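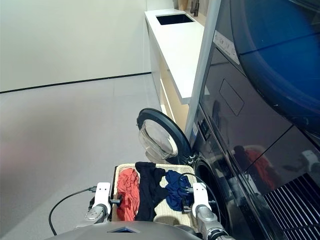 Figure 1. Both grippers on the rim of the laundry basket, in front of the open washer door.

Our project at Hilum began in April with a question from our supervisor, Karlijn Bosman: if you have a recording of a robot doing the laundry, which camera do you need to look at to say what stage of the job it's in? We thought we'd have an answer in an afternoon, and were very happy to be wrong, as it gave us a whole term of arguing in the nicest possible way about where "carrying" stops and "loading" starts.

We settled on five stages (reach, grip, carry, load, let go) and wrote a page of rules for them. Floor De Bruijn and Suha Sleiman then labelled 24 recordings, first from the head camera alone and later with the wrist views added, working in separate rooms so that neither could be swayed by the other's sighing. A recording counted as agreed if all the stage changes were placed within two seconds of each other.

With the head camera alone, 17 of the 24 were agreed. Most of the trouble came at the grip stage, when it's hard to judge from overhead whether the fingers have closed or are merely close. The wrist views helped a good deal there, but they brought a problem of their own, as the picture smears whenever the arm moves quickly.

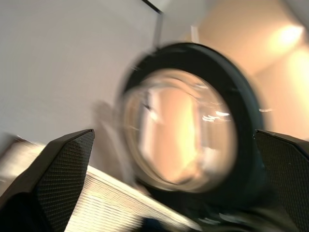
Figure 2. View from a wrist camera, with strong motion blur. The textured fingertips are in the foreground.

Stuart Sedgwick's first idea was to throw out every blurred picture, and we did try it. The labels got worse! The blur turned out to be useful in itself: a wrist view that goes from sharp to smeared is a pretty good sign that the arm has set off, and once we added that to the rules, only two recordings were still in dispute. We'd like to thank Mafalda Serrano for patiently rewriting the labelling program, which we had named Korkside, each time we changed our minds about the colour of the buttons.
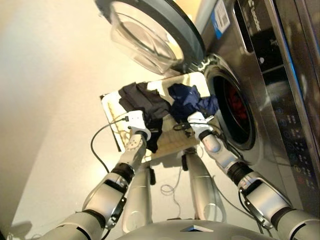

Would the same rules work for a different household job?
Partly, we think. The reach, grip and carry rules should transfer to most jobs that involve lifting something, but the load rule depends on having a clear opening to put things into and would need to be rewritten for, say, setting a table. We haven't tested this yet.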